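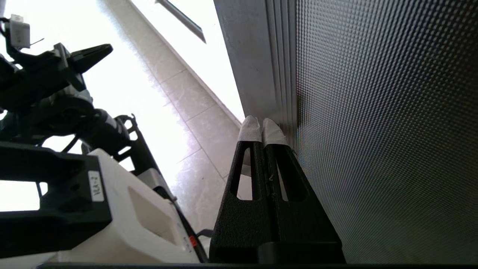 I have spent most of this month thinking about cupboard doors, and I am not even sorry! It started when the old chipboard cabinet in our utility room finally gave up. The bottom hinge had pulled clean out of the side, so every time you reached for the washing powder the whole door swung down at your shins.

My first idea was to patch it. I got as far as the wood filler. Then I went over to the salvage yard at Indale for something else entirely (a tap, which I still haven't bought) and came home with a tall grey cabinet in the back of the car for 15 pounds. Fifteen! It had come out of an office in Birnville and all it had wrong with it was a missing shelf and a door that wouldn't stay shut.

What sold me was the dimpled grey. I love a surface with a bit of texture to it — smooth dark panels show every fingerprint in our house, and the little bumps hide an awful lot. They do collect dust, I'll admit, but an old toothbrush and some soapy water sorted that out in an evening with the radio on. The grooves in a ridged edge are another matter. For those I wrapped a cloth round a blunt knife and ran it up and down until it stopped coming away black, and I can't tell you how satisfying that was.

The door turned out to be an easy job. I loosened the hinge screws, slid a bit of folded card underneath to lift it, tightened everything up again and added a magnetic catch from the Alwood shop. It closes with a lovely soft clunk now and I keep opening it just to hear it.

Measure before you buy, though. Our alcove is 70 cm wide and the cabinet went in with almost nothing to spare, so the skirting board had to come off on one side. I still need to find a shelf that fits, and I fancy painting the wall behind it a warm yellow — or possibly green, I've got sample pots of both. The tap will have to wait until after December.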